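Fitting a 3.5-inch drive in the Priver enclosure

Shut down the enclosure from its menu and wait for the fans to stop. Hold the new drive by its sides and keep your fingers off the circuit board. Check that the connector end faces into the bay - the drive will only seat one way round.

Line the drive up with the opening and push it in slowly with even pressure. If it binds, pull it back out and start again. Do not force it, as the guide rails bend easily.

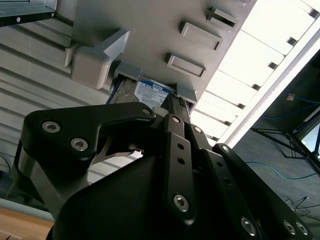 Uibo adds that a drive which stops around 14 mm short has usually caught on the rear guide, and that easing it back a little and lifting the front edge will clear it.

Once the drive is home, close the latch and switch on. The new disk should be listed under Storage within a minute. Run the short self-test before copying any data. If the log shows code 139, the connector has not made full contact - power down and reseat the drive.

Write the fitting date on a label and keep it with the enclosure's paperwork.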